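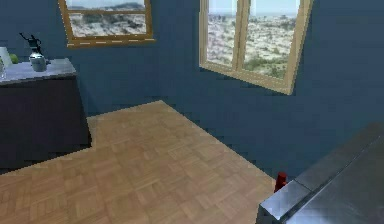 Deep blue walls together with wood-grain parquet and light tan window frames.

Grakano Presents Bravier, a New Family of 13 Blue and Gray-Blue Wall Paints for the Home

FALTER, April 12, 2020 - Grakano, the maker of interior paints from Falter, presents today its new family of wall paints under the name Bravier. The family consists of 13 colors, all of them in the area of blue and gray-blue, and it is made for living rooms, bedrooms, hallways and kitchens. The paints can be ordered from now on in the online store of Grakano and through the distributor Joubert, which delivers to independent paint stores.

Bravier is the first product family of the company that is limited to one part of the color circle. Until today, Grakano has offered its colors in mixed fans, where a customer could find three or four blues between many whites and beiges. The stores told us for a long time that this is not enough. Customers who want a blue wall usually know that they want blue, but they do not know which one, and with four blues the choice is often made too fast.

The work on Bravier started with a question to our own customers. In January of last year we have sent a paper questionnaire to 1,000 households which had bought paint from us before. We received 298 of them back, filled in by hand and many with long remarks on the back side. The most frequent remark was that a dark blue looked good on the small card and then much too purple, or much too black, when it was on the whole wall. The second most frequent remark concerned the marks which stay on a dark wall when a bag or a chair back is rubbed against it.

Both remarks were taken into the laboratory. The darker Bravier colors are mixed with less red pigment than our earlier blues, so the color keeps its character also in the evening, under warm lamps. For the marks, a new binder was selected. It gives a matte surface that can be wiped with a soft damp cloth after the paint is fully cured, which takes four weeks. We ask customers to have patience with this period. A wall which is wiped in the first days can get shiny spots, and these spots do not go away.

The colors and their order

The 13 colors are numbered from light to dark and they do not carry poetic names. This was discussed for a long time in our house. Number 1 is a very pale gray with a little blue in it, which is meant for ceilings and for rooms with small windows. Numbers 2 to 5 are light and middle gray-blues. Numbers 6 to 9 are the slate tones, and with them we expect the largest part of the sales. Numbers 10 to 12 are deep and saturated blues. Number 13 is nearly a navy, and it needs a tinted primer under it, without exception.

Each color is offered in two finishes. The matte finish is for the normal wall. The satin finish is for places where water or grease can reach the wall, for example behind a counter or beside a sink. The two finishes of the same number are mixed to look equal from the front, but from the side the satin finish always looks a bit lighter. When both are used in one room, we recommend to let them meet in a corner and never in the middle of a wall.

Dark walls in combination with wood and stone

Many people fear that a deep blue makes a room cold. In our experience this depends mostly on what stands next to the blue. Oak, beech and other warm woods take the coldness away, and for this reason a parquet floor or unpainted window frames are good partners for numbers 10 to 12. White painted trim gives a stronger contrast and looks more formal.

With stone the rules are different. A gray or blue marble has its own color, and it can fight with the wall if both are close to each other but not the same. We advise to hold the sample against the stone at three times of the day before the decision is made. If the veins in the stone are white or cream, the wall can be darker than most people would dare in the beginning.

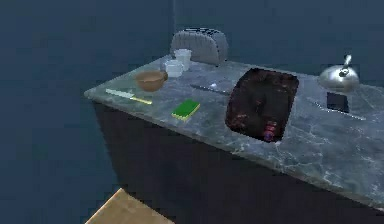
Slate blue behind a grey-blue marble countertop with pale white veining.

In kitchens the question of daily use comes before the question of beauty. Steam, fat and fingers reach the wall every day, and a toaster or a kettle that stands close to the wall gives heat to the paint always in the same place. The satin finish was tested for this use in our laboratory, but we still recommend to leave a distance of four inches between the wall and any appliance which gets hot. Directly behind a gas stove no wall paint should be used, also not ours. Tile or glass is the right material there.

Sample sheets in place of small cards

Together with the new paints, Grakano changes the way how samples are given to the customers. The small printed card will stay in the stores for a first orientation, but for each Bravier color there is now also a large sample sheet. The sheet is coated with the real paint, in the matte finish, and it has a back side with a weak adhesive. It can be put on the wall, taken off and put on another wall several times without leaving residue on a painted surface. On wallpaper and on fresh plaster it should not be used.

For the start, 2,000 sample sheets have been produced. They are divided between the online store and the stores which are supplied by Joubert. A customer can order up to three sheets at one time. The price of the sheets is taken off from the bill when paint in the same color is ordered afterwards.

"We would prefer that a customer needs two weeks more to choose, and then is content for ten years," says the product department of Grakano. "A blue which was chosen in the store under the store light is very often the wrong blue. We know this from the cans that come back to us."

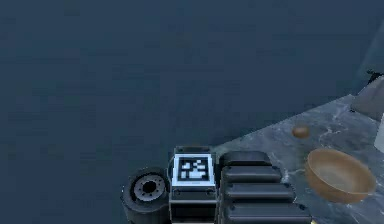 Recommendations for the application

The wall must be clean, dry and firm. Old paint that comes off like chalk on the hand must be washed away or fixed with a primer. Holes should be filled and sanded, and the filled places should get primer separately, because on a dark color they are otherwise visible as dull spots.

Two coats are sufficient for numbers 1 to 9 on a light and even wall. For numbers 10 to 13 we recommend the tinted primer and two coats. Between the coats please wait six hours, and in a cool room until the next day. A roller with medium nap gives the best result. Please work from one corner to the other without a long pause, always from the wet part into the dry part, and do not go back to correct a place that has already started to dry. It is better to leave the small fault and to cover it with the second coat.

The floor should be covered over its whole surface and not only along the baseboard. The dark numbers are rich in pigment, and drops on unsealed wood are difficult to remove. Masking tape should be taken off while the second coat is still a little soft.

All cans of one order are filled from the same batch if this is possible. If the batch numbers on the lids are different, please mix the cans together in a larger bucket before beginning. Small differences between two batches are normal for tinted paints and they are no reason for a return.

Availability

Bravier is available in cans of one quart and one gallon, in both finishes. The tinted primer is available only in the one gallon can. Orders in the online store are sent within five working days. The independent stores receive their first deliveries from Joubert in the order in which they have registered, and a list of the stores is kept up to date on the website of Grakano. Because opening hours may be changed at present, we ask customers to call the store before they make the trip.

Unopened cans can be returned within 60 days. Cans which were tinted to a special wish of the customer are excluded from this.

About Grakano

Grakano develops and produces water-based paints and primers for interior use. The company has its office, laboratory and production under one roof in Falter. Its products are sold directly and through the distributor Joubert.

Press contact

Grakano, Press Office, Falter. Color charts, technical data sheets and sample sheets for editorial use are sent on request.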